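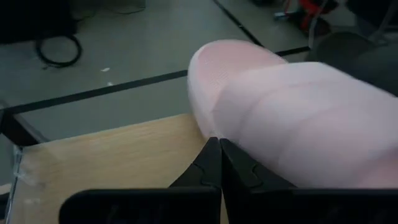
Glenys Naylor has led data collection at Ustwood since the laboratory took up household tidying as a research subject. Her current project, Millet, teaches a pair of robot arms to put footwear on a rack, and it learns from examples recorded while a person guides the arms. She spoke with us on 27 January 2023 about how those examples are gathered.

"An episode is one complete attempt," Ms. Naylor said. "The operator starts from an arrangement we have set, places the shoes, and brings the arms to rest. If the operator hesitates or has to try a grasp again, we keep the recording and mark it."

The collection holds 564 episodes, of which 285 have been reviewed. The goal is 700 before training begins in February.
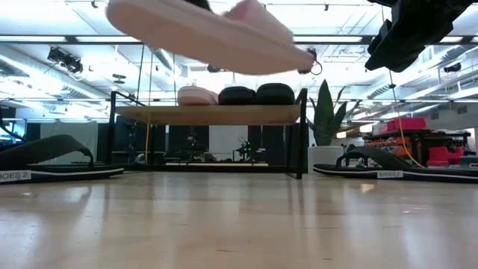
A pink slipper held above the rack, with three slippers already on the board.

Soft footwear has proved the harder part of the work. According to Behrouz Shokri, who oversees the operators, a slipper gives way under the fingers and may turn as it is lifted.

"New operators tend to close the gripper too far," Mr. Shokri said. "We ask them to watch the wrist view for the last part of the approach. It takes practice to trust it."

Each operator works no more than 4 sessions in a day. Mr. Shokri introduced the limit after reviewers found that late recordings were faster but less careful.

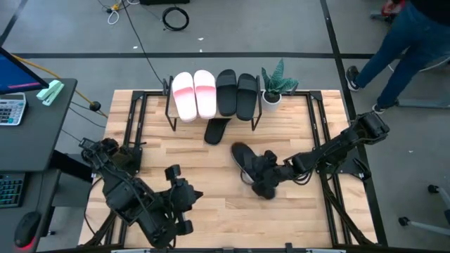
Starting positions are changed between episodes, and the order of the pairs is changed as well. Ms. Naylor considers this the most important rule in the protocol. "A model trained on one arrangement will learn that arrangement," she said. "We would like it to learn the task."

The reviewed episodes will be shared first with a partner group at Sakby, which will run its own checks on the labels.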